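The Case Against the Bag

10/21/22
By the Home Desk
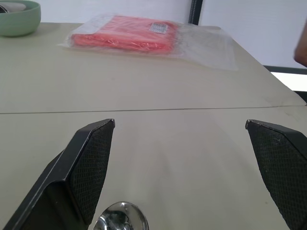 Blažena Trnka has been packing and unpacking kitchen linens for 11 years, first at Jutgate and now on her own account, and she does not believe most of what the trade says about plastic. The trade says a clear bag keeps a cloth clean until it gets to you. Trnka says it keeps the cloth looking clean, and she would like someone to show her the difference. Take a folded red-orange item in a crinkled bag like the one on the table, with a label stuck on near a corner and loose plastic running well past the contents. "Look at how much bag there is," she says. "The folded part stops and the bag keeps going. Somebody pays for that."

I put it to her that a bag costs next to nothing. She has heard this before.

"Next to nothing times what?" she says. Her last full order at Jutgate was 2,218 pieces, every one of them bagged, and she remembers the trash at the end of it better than she remembers the towels.

Her former employer did try to change. Jutgate ran a paper band for one season, on a line it called Harkeo, and stores sent word that customers were opening the folds and putting them back badly. The bags returned the next spring. Trnka was not impressed by the stores' reasoning, or by the paper band, which she says tore if you looked at it.

So what does she want? She is slow to answer. "I want people to stop telling me it's for hygiene," she says finally. "You're going to wash it anyway. I hope you're going to wash it."

She washes everything new 2 times before it touches a dish. Red goes in alone, in cool water, whatever the tag promises. She distrusts the word "colorfast" and says she has a drawer of pink napkins to support her position.

She is no softer on the companies now selling the opposite idea. Morikawa, a storage brand she was asked to consult for, wanted customers to buy boxes for the linens they had just taken out of bags. She lasted 3 meetings. "They had a box for napkins and a box for the other napkins," she says. "I asked what was wrong with a shelf."

Her own system is a shelf. Towels are folded in thirds and stacked with the newest at the bottom, so the old ones get used up – or that is the plan. When I ask whether the ones at the bottom ever make it to the top, she laughs for the first time that afternoon.

"Not the nice ones," she says. "The nice ones stay down there. I don't have an argument for that."

She does keep a few of the bags, the larger ones, for shoes when she travels. I pointed out that this was a point in their favor. She said it was a point in favor of shoes being dirty, and asked if I wanted more coffee.

Contact the Home Desk | © 2022 Jeludlow | Back to top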